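Plamitz on Tape Speed, Room Tone and the Making of Clunditz

Interview

Plamitz are a four-piece instrumental group whose second album, Clunditz, comes out in September on the Darenia label. It was recorded live to eight-track tape with very few overdubs. Guitarist Urmila Vishwakarma and drummer Bongani Magagula talked through the sessions on a Friday afternoon, with bassist Gaurav Uniyal joining for the last part.
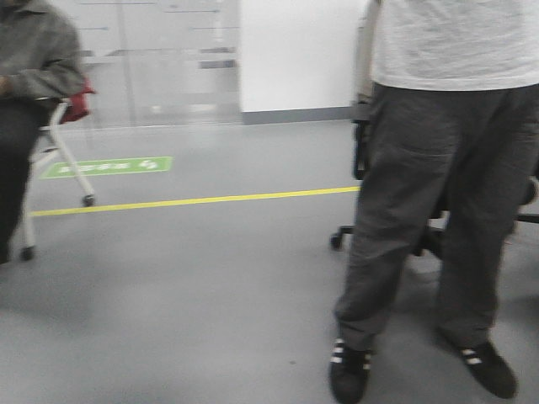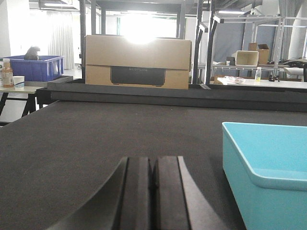 Tape and tempo

The first Plamitz record was built in a computer, one part at a time, over most of a winter. Vishwakarma describes the method as slow and the result as stiff. "Every part was in time with the click and none of it was in time with the other parts," she says. "You could hear four people who had each been alone with headphones."

For Clunditz the group dropped the click on all but one track. Magagula set tempos from a metronome before each take and then switched it off. The opening song, "Bhardwaj," speeds up by several beats per minute between the first verse figure and the end. The band kept it. "We tried a take that held steady and the last section had no weight," Magagula says. "The drift is in the writing. The guitar line gets shorter every time it comes around, so you lean forward."

The machine ran at 15 inches per second. Engineer In-ho Ki had suggested 30, which gives less hiss and a cleaner top end, but the band preferred the low frequencies at the slower speed. It also made each reel last twice as long. Ki recorded the bass drum with a single microphone placed outside the front head and left it without compression until the mix.

Keyboards

Shivam Srivastava plays an electric piano and a small analog synthesizer on the record, often at the same time. Both went through one guitar amplifier in the hallway. According to Vishwakarma, this caused most of the arguments. The piano overloaded the amp whenever the synth held a low note, and the two could not be separated afterward.

"Shivam's answer was to play less," she says. "He went through the charts and crossed out his left hand wherever Gaurav was below the open A. It took him an evening. After that the amp behaved and the bass was easier to hear, so I stopped complaining."

The one track with a click is "306," named after the rehearsal room where it was written. Srivastava's synthesizer plays a sequence from start to finish, and Magagula had the pulse in one ear only. He calls it the hardest song on the album to perform. "The sequence is in seven and I'm in four. We meet every 28 beats. If I miss the meeting there's no way to hide it."

Editing

Two songs were assembled from more than one take. Ki cut the tape with a razor blade, at Uniyal's request. Uniyal had wanted to learn the technique and made the second splice himself, in the middle of a cymbal decay on "Low Field."

"You can hear it if you know where it is," Uniyal says. "The cymbal gets darker for no reason. In-ho offered to do it again and I said leave it, we only have the one tape."

He is less relaxed about the bass sound. He used flatwound strings on every song and now thinks the two fast ones needed roundwounds. The attack is soft, and at low volume the lines blur into the bass drum. The mastering engineer raised the upper mids slightly to help. Uniyal says it helped on the vinyl test pressing and did very little on the digital version.

Playing it live

The first pressing is 200 copies, with a download code and a printed insert of the charts. Vishwakarma copied the charts by hand and admits that the repeat signs in "Low Field" are wrong. A corrected page will be on the label's site.

For the shows that follow, Srivastava will bring two amplifiers. The set will be the full album in order, with "306" moved to the end so the sequencer can be tuned during the break before it. Magagula has asked for a monitor on his left side. Vishwakarma is still working out how to retune for "Bhardwaj" without a second guitar.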